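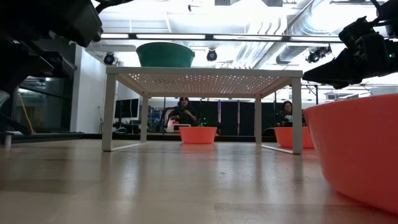 Wiring took longer than anything else, Paraskevi Antoniadis said, and anyone planning a two-armed robot in a shared space should label both ends of every cable before the first one goes in.

The robot, named Elline, has been under construction at the Zacharopoulos Workshop in Gronport since August. Members are now running it through pick-and-place practice with plastic bowls, and the workshop plans to show it to the public for the first time on Feb 8, 2020.

Seven members have worked on the project, mostly on weeknights after the regular classes finish. The arms were bought used and arrived without manuals. The group stripped them down, replaced the worn connectors and wrote its own control program, which went through 17 versions before both arms could be run from one laptop.

The grippers were the next job. The first set of fingers had flat inner faces, and bowls turned in them as soon as the arm began to lift. The current fingers have a small step cut into the inner side and close on the rim of the bowl.

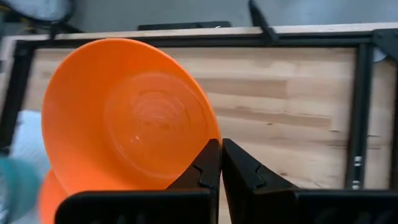
Bowls were chosen because they are cheap, light and hard to damage. They also nest, so the same set can be used for stacking and unstacking once the lifting is reliable. Members keep a log of each attempt, with the arm used and the reason for any drop. The log had 86 entries at the end of last week.

Speed is being left alone for now. Both arms are limited to a slow setting whenever people are in the room, and a second person has to be at the stop button -- a rule that applies to all powered equipment in the building.

The parts bill has been paid from members' dues and a sale of surplus tools. A sister workshop in Grarkondale lent a power supply, due back after the public showing.

Doors open at 10 a.m. and admission is free. Children need to come with an adult. Members who want time on the robot afterward can sign up on the sheet by the front desk.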